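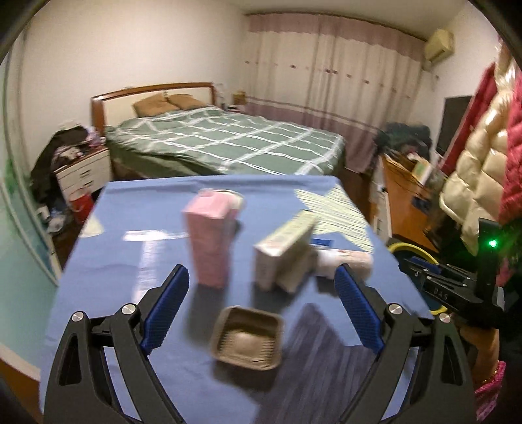

Etdale Handling Practice Unit
Standards Editor

Good practice with hand-held grippers: gallery

The Unit maintains the working rules followed by operators who carry out table-top tasks with hand-held grippers in furnished rooms. The rules were last revised in March, after a review of 3,565 task records supplied by Plutar and Felesar. The gallery is intended to be read alongside the printed rules, and the numbers given are those of the relevant clauses.

Clause 4. Finger pads
Both jaws shall carry a textured pad on the inner face. Pads are to be checked before each session and replaced after 3,000 grasps, or sooner if the surface has lifted. The jaws at the front of the view have blue pads, with round screw heads on the jaws.

Clause 7. Starting position
Jaws shall be open and clear of all objects when a task begins. The gap between them should face the work, as it does towards the brown tray on the blue cloth.

Clause 11. Mixed objects
A table should offer more than one shape and size. Boxes may stand upright, as the tall pink one does, and tubes or bottles may lie flat. Operators shall not straighten objects once a task has begun.

Clause 19. Sleeves and jewellery
Sleeves and bracelets are permitted at the wrist provided that they do not touch the jaws or their moving parts.

Operators at Chukwu sites should refer to the local supplement, page 54, for clauses on shared tables. Comments on the rules are considered on the first Thursday of each month.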